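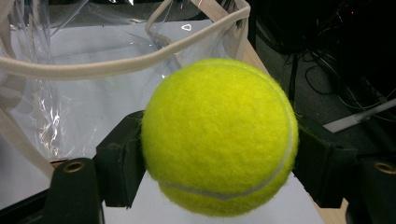

When does the Clondgate court booking sheet open for the summer?

At 8 in the morning on the first of May, on the clubhouse door, in pencil.

We did try the online system. Members with long memories will recall that Nullow, the booking app we paid for last year, let 19 people reserve court two for the same hour and then sent each of them a cheerful note of congratulation. Most of them turned up. A few are still not speaking. The pencil came back the following week, tied to its nail with the same string, and has given no trouble apart from needing to be sharpened.

The rules are the old ones. One hour per household per day, two if it's raining and you're stubborn. Write your surname so that another human being can read it. "Me" is not a surname, and neither is a drawing of a cat, however good. If you can't make your hour, rub yourself out. If you rub out somebody else, Bhupendra Jaiswal will know, as he can see the door from his kitchen and has recently bought new glasses.

Guests pay 5 dollars into the tin. The tin was opened in the spring and held 43 dollars, two bus tokens and a button, so either we had a quiet winter or some of you have very forgetful friends.

The Krūmiņa Cup goes ahead as usual, doubles only, partners drawn from a hat. Please don't ask to be redrawn. Married couples who draw each other may apply for a redraw in writing, and we'll be discreet about it.

Trumance Bakery is again sending the leftover rolls down on match evenings — get there before the juniors do. Court three still has the dip by the baseline. A man came to look at it, agreed that it was a dip, and left us a bill. Until it's fixed, whoever loses the toss plays that end first.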